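Notes from July, mostly on the bathroom corner at the Flirkorwood unit.

The Flirkorwood unit is one long room with plain white walls and a ribbed metal ceiling. It was storage before I took on the fitting-out. The brief was to turn one side of it into a bathroom corner that could be cleaned quickly and kept in order by whoever was using the room that day. I have now lived with the layout long enough to write down what I settled on.

## Setting out

I worked from the wall outwards. The toilet went in first, as it has the least freedom: supply, waste and power all have to reach it. Everything else was placed relative to its centre line.

I allowed 500 mm from the centre line to the nearest fixed object on either side. The Illen fitting guide permits less, but a mop head has to pass between the pan and whatever stands beside it, and mine is wide. The wall run available came to 1,152 mm once the door swing was taken off at one end, so there was not much to argue over.

The raised lid was the dimension I got wrong. I measured the closed height and planned a shelf above it. With the lid up, the clearance was unusable, and the shelf went back to Garside for a refund less carriage. The wall above is now bare and I have come to prefer it, as there is one surface fewer to wipe.

## Floor

The floor is light marble tile with a gloss finish. It shows every hair and every drip, which makes it tiresome to live with and very easy to inspect. My order of work:

1. Sweep dry, from the wall towards the middle of the room.
2. Lift any trailing cable, wipe it, and put it back down only when the tile under it has dried.
3. Mop with plain warm water. Detergent leaves a film on gloss tile and the film holds dust.
4. Go over it once with a dry microfibre cloth.

The grout gets a stiff brush once a month. I used the Tromell cleaner for the first two months and then went back to bicarbonate of soda, with no difference I could detect.

## Storage and the step

The cabinet is wood and stands by the wall on the same side as the toilet. It holds paper, cloths, spare seals and the descaling kit. Paper goes at the top, liquids at the bottom, on a tray with a raised edge. The tray is 541 mm wide and I had to trim the lip to get it in.

Further along is a low wooden step platform, also against the wall. It is 118 mm high. I tried a taller one and found people treated it as a seat. The underside has felt pads, which want replacing when they start to pick up grit – check them by running a thumb across, as the grit is felt well before it is seen.

Lighting is by fluorescent tubes on the ceiling. They are harsh, but they throw light right down to the skirting, and a warmer fitting I tried on loan left the floor behind the pan in shadow.
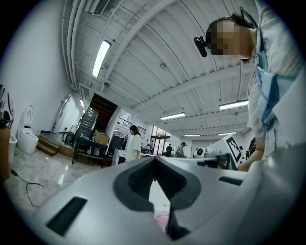 ## Still to do

- Clip the cable run to the wall. I have the clips but not the right masonry bit.
- Clean the grille on the ceiling vent, which needs the long ladder back from the Garside depot.
- Re-oil the step. One coat, thinned, left overnight.
- Decide whether the cabinet should move further along. It would make the bottom shelf easier to reach, at the cost of the space where the mop bucket goes at present.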